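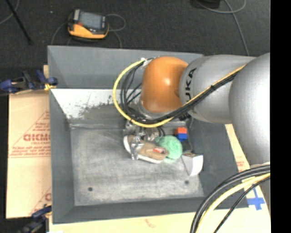

I bought my first gray bin in February, from the Fakmont warehouse store out past the rail yard, and I've been sorting the house through bins ever since. I'm writing down how it went because two people asked me, and because I want to remember what I did before I forget and do it the hard way again.

The house isn't large. It has a hallway, a front room, a kitchen, two bedrooms and a back room that used to be a porch. Four people's stuff passed through it over the years, counting the cousins, and most of it stayed. When we moved the sofa last winter to fix the heater vent, I found a bag of things I had packed in our old apartment on Carell Street and never opened. We've been in this house six years.

My first try was going room by room with trash bags. That went badly. I'd start in the hallway, pick up something that belonged in the bedroom, carry it to the bedroom, and start working in there. By dinner I had four rooms half done and bags I couldn't see into. Kaiwen opened one to look for his charger and dumped it on the bed, and that was the end of that.

So I switched to the bin. One large gray bin, rectangular, with sloping sides. I put it on the floor where I'm working and everything loose goes in. Shoes, toys, kitchen things, mail, whatever. I don't decide anything at this stage. When the bin is full, or when I've cleared the patch of floor I meant to clear, I stop filling and start taking out.

Taking out is the slow part. One thing at a time, and I have to put it where it lives before I touch the next one. If it doesn't live anywhere, it goes in the hall closet box, and the box gets looked at once a month. I cheated on this at first and made little piles around the bin. Little piles turn into big piles in my house, so I quit doing that.

I learned a few things about what comes out of a mixed bin.

Shoes take up the most room. A single shoe is a bigger problem than a pair, because you can't put it away and feel finished. I keep singles on the bottom shelf by the front door now, toes facing out, and most of them get matched within a week. The exceptions are a canvas one of mine and a kid's rain boot that I think came home from somebody else's house. If you are missing a left rain boot, green, please write to me.

Soft things get washed before they get put away. I used to smell them and decide. Now they all go in a pillowcase with a knot in the top and get washed cold. Stuffed animals come out a little flat but they recover after a night on the rack.

Small toys are what I spent the most time on. Blocks especially. We had blocks in the kitchen drawer, in coat pockets, in the bottom of the umbrella stand. I bought a sorting case with dividers and that lasted two weeks. Nobody under ten in this house is going to sort by color, and I'm not going to either. All blocks now go in one tub with a wide mouth — that's the whole system. It sits on the floor of the front room and you can throw them in from a few feet away.

Paper I pull out first, before it gets bent. I lost a water bill in a bin in the spring and paid a late fee on it, so that rule came from experience.

Kaiwen Jin, who is my husband and reads this, would like me to say that he does the garage. He does. He has his own method, which is to carry everything out to the driveway on a dry morning and then carry back what he wants. It takes him one very long day and it works for him. I can't do it that way. I get tired at noon and then the driveway is full and the neighbors are walking around it.

For the size of the bin, bigger was better than I expected, up to a point. The first one I tried was a small Grumon tote with a lid, and I filled it in five minutes and spent more time emptying than clearing. The large one holds a section of hallway floor. I can still see the bottom when it's a third full, and I try to stop at about half. Past that things sink and I end up digging, and digging is how the glass ornament got chipped. I wouldn't go any larger. My sister-in-law uses a huge one from Su, and she has to lean so far over the side that her back hurts the next day.

I don't use the lid. I kept it in the closet for a while and then gave it away. With a lid on, a bin is storage, and I already had too much storage with things in it I hadn't looked at. Without one I see the mess every time I walk by and I deal with it.

Color doesn't matter much, but I'm glad it's plain. Bright things show up against gray and I can spot what I need. The clear bins look useful in the store and then they just show you everyone's socks from across the room.

As of this month the hallway and the front room are done, and they have stayed done for nine weeks. The kitchen is done except for the cabinet over the fridge, which needs the stepladder and a free afternoon. The back room is the bad one. It has the sewing table, the fish tank stand with no fish tank, and three boxes of my mother's dishes that I have to go through with my brother on the phone. I'm leaving the dishes for last.

I work in the mornings, before it gets warm back there. One bin before lunch is my limit. Some days I do half of one and stop, and then the bin sits there overnight with whatever is in it, and I step around it on my way to the laundry. I used to feel bad about that. Now I just pick it up again the next day with whatever is on top.

A reader asked what I do with the things we give away. Clothes and shoes in pairs go to the church on Mondale Avenue, which takes them any morning. Toys with all their parts go to my friend's after-school room. Toys with missing parts I offer once to the kids and then throw out. I don't try to sell anything. I tried one time with a lamp and it took eleven messages to get rid of it.

Next I'll write up the kitchen cabinet, if I ever get the stepladder back from Kaiwen.

— Sihan Zou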